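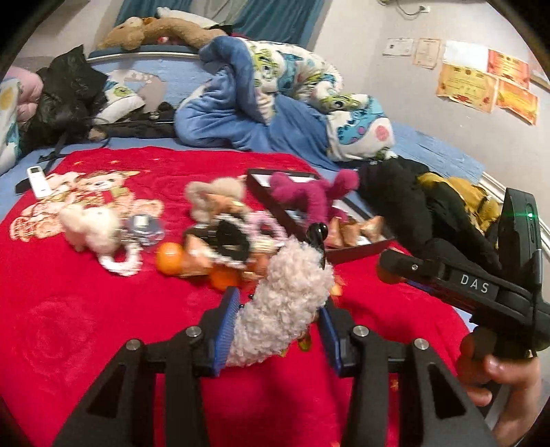 Hello all, and thanks for bearing with us. I know the November report was meant to be shorter than the last one, so I'll try to keep to what you asked for, namely the bedroom sorting and where the money has gone.

We're now at 38 home visits out of the 103 you agreed to pay for. That's a bit behind, mostly our own fault — the Kavton flats took two visits each when I'd only planned for one, and Chak-lun Lau was off with his back for a good part of the month. Sze-wing Choi has picked up his mornings and we should catch up.

Children's bedrooms are still the slowest rooms by miles! Kitchens people will let you get on with, but a bed covered in small stuff has to be gone through piece by piece. On a single red blanket we had cuddly toys, a cordless phone handset, a beaded bracelet, a hair clip, orange balls and a round metal tin, with a heap of black clothes next to it all. None of it is rubbish and most of it lives somewhere different, so you can see why the hour we put in the bid was hopeful.

What's working best is the tray method Szymon Michalski brought over from the Tutel project. Everything small goes on the bed first, then a tray goes in the middle, and only soft toys and hair things are allowed on it. Clothes wait till last (they swallow everything otherwise, I've lost a whole pencil case that way). 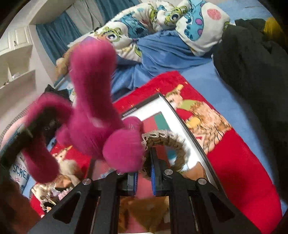

The big soft toys want their own rule, I think. Long floppy arms and legs catch on hair bands and anything with lace or ribbon, and then half the tray comes up with them, so we now lift those off first and find them a shelf or the end of the bed.

On spending, the 13 storage crates from Kaczmarczyk have arrived and they're a good size, though two lids didn't fit and are going back. Labels and bags are within budget. Travel is over, and Kwan-ho Chu is sending you the mileage sheet separately.

One thing I'd like a yes or no on, please. Could we move what's left in the Druvuvari training line over to longer bedroom visits? I can ring on Wednesday after two if that's easier to talk through.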